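# Weiß ist keine Entscheidung

Als wir im Oktober in das Haus an der Kanalstraße gezogen sind, Baujahr 1917, war alles frisch gestrichen. Treppenhaus, Flure, Zimmer, sogar die Abstellkammer. Alles in demselben gebrochenen Weiß, das seit Jahren in jeder Mietwohnung an der Wand landet. Die Hausverwaltung Allex nennt das im Übergabeprotokoll »neutral«. Ich halte das für ein Missverständnis.

Wer in alten Häusern die Schichten abkratzt, findet Ocker, Grün, ein dunkles Rot bis auf Brusthöhe. Im Treppenhaus gab es einen Ölsockel, den man feucht abwischen konnte. Darüber kam eine hellere Farbe, oft mit einem Strich getrennt. Das war praktisch gedacht. Unten kommen Taschen, Schuhe und Fahrräder an die Wand, oben nicht.

Der Malermeister Kedir Shiferaw hat mir vorgerechnet, was unser Treppenhaus kostet: 1110 Euro für einen Anstrich der unteren Wandflächen, alle zwei Jahre. Ein Sockel in Lackfarbe wäre beim ersten Mal teurer und würde nach seiner Erfahrung 13 Jahre halten. Er hat das der Verwaltung auch so angeboten. Bestellt wurde wieder Weiß.
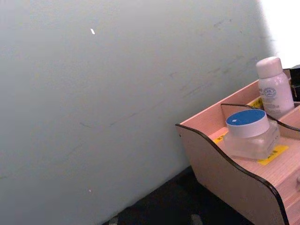 Die Umlage steht in der Nebenkostenabrechnung nicht, das ist richtig so, denn Schönheitsreparaturen am Gebäude sind Sache des Eigentümers. Bezahlt wird es am Ende trotzdem über die Miete. Und gewonnen ist damit wenig. Auf einer matten, hellen Fläche sieht man jede Schramme, diese kurzen grauen Streifen, die schräg nebeneinander liegen, und wenn von der Seite starkes Licht kommt, verschwindet die Farbe daneben ganz im Glanz. Wer mit einem Lappen darübergeht, hat hinterher einen Fleck mit Rand. Auf einem mittleren Grün würden solche Spuren weniger auffallen.

Das übliche Gegenargument lautet, Weiß mache Räume größer. In einem schmalen Flur ohne Fenster stimmt das nach meiner Beobachtung nicht. Dort wird Weiß grau, weil kein Licht da ist, das es zurückwerfen könnte. Ein warmer Ton wirkt in so einem Flur freundlicher und nicht enger.

Das zweite Argument ist die Wiedervermietung. Niemand solle sich an einer Farbe stören. Ich habe bei der Suche viele Wohnungen besichtigt und kann mich an fast keine erinnern. Im Gedächtnis geblieben ist mir die mit der hellblauen Küche. Genommen haben wir sie wegen der Lage nicht, die Farbe hätte uns keinen Tag gestört.

Ich verlange keine bunten Häuser. Es würde reichen, wenn Verwaltungen vor dem nächsten Anstrich einmal durchs Haus gingen und nachsähen, wo gestoßen, getragen und abgestellt wird. Dort gehört eine Farbe hin, die sich abwischen lässt. Für unser Treppenhaus habe ich Allex das schriftlich vorgeschlagen, mit dem Angebot von Herrn Shiferaw im Anhang. Eine Antwort steht noch aus.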